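Gikham bench mat and loose spur gears
Workbench basics, sold by Gourlay

The short version

We sell a bench mat and we sell small metal spur gears, and people tend to buy them in the same order. They share a page for that reason, and there is no bundle discount. We looked at doing one and the saving came out so thin that it would have been an insult to print it.

The mat

Bench mats attract a lot of silly claims. We have read that they improve posture, that they make small parts easier to find, and that they "protect your work for life". A mat is a flat thing you put between your table and whatever you are doing to it. The Gikham is a decent one. It is dark, it is matte, and it lies down without a fight once it has been out of the tube for a while.

It will show creases if you store it folded. The maker's leaflet says they "relax fully". Ours have relaxed mostly, and we would tell you to roll it and leave it rolled. 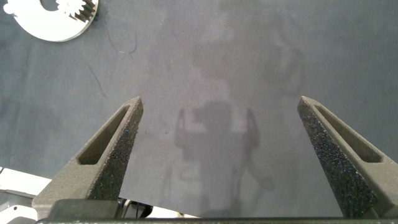 A plain surface does suit small metal parts, we will give it that much. Patterned mats with printed grids look very professional in a catalogue, and then you drop a washer on one and spend the afternoon hunting for it. The Gikham has no grid, no ruler down the side and no conversion chart. If you want those, the Modix mat has all of them and costs more.

Cleaning: a damp cloth. The leaflet recommends the Gikham cleaning spray. We tried the spray against tap water and could not tell the two patches apart, so we don't stock it.

The gears

Small spur gears, plain bore, sold singly. They come with a dull grey finish and they are not pretty. The surface is a bit rough and the teeth are short. If you are after something bright for a display model, look elsewhere.

What we care about is the bore, and that is where cheap gears usually let you down. Check yours before you fit it. Slide it on to the shaft by hand, turn it slowly, and watch the rim. If it wobbles, send it back — don't try to cure it with glue or a strip of tape.

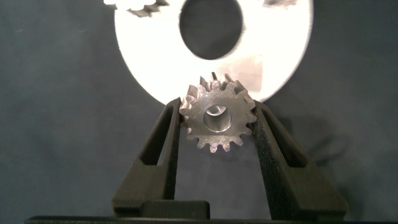

Skuser, who supply them, describe the batch as "precision grade". We asked which grade and got the brochure again. So we will say only that we measured 142 from the last delivery, rejected 5, and were happy enough with the rest to put our name on the page. Read into that what you like.

Please match the tooth size to the gear you already have. Counting the teeth is not enough, as two gears with the same count can be quite different sizes and will chew each other up if you run them together. When in doubt, send us the old one and we will compare them on the bench.

What is in the packet

One gear, in a paper sleeve. No grub screw, no shaft, no grease. The old packets said "ready to fit", which annoyed a fair few customers and quite right too. That wording has gone.

The mat comes rolled in a card tube with the leaflet. Keep the tube.

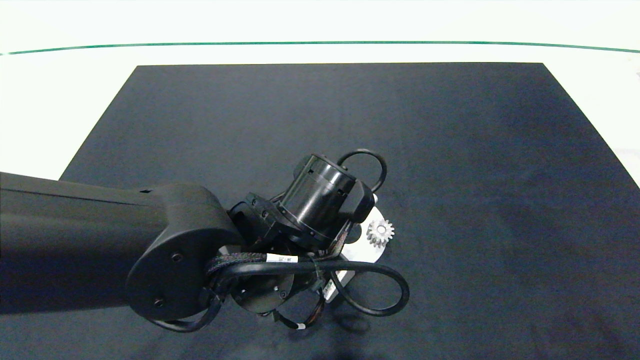 Delivery and returns

Orders for gears go out in 3 working days. Mats take longer, as the tubes go by a different carrier and we have no say in when the van turns up. Unused gears can be returned in the sleeve. Mats can be returned if they have not been cut, and please don't post one back folded.

The next delivery of gears is due in April. We would not plan a job around that date — the last one slipped.

Page last checked: Monday, February 16, 2026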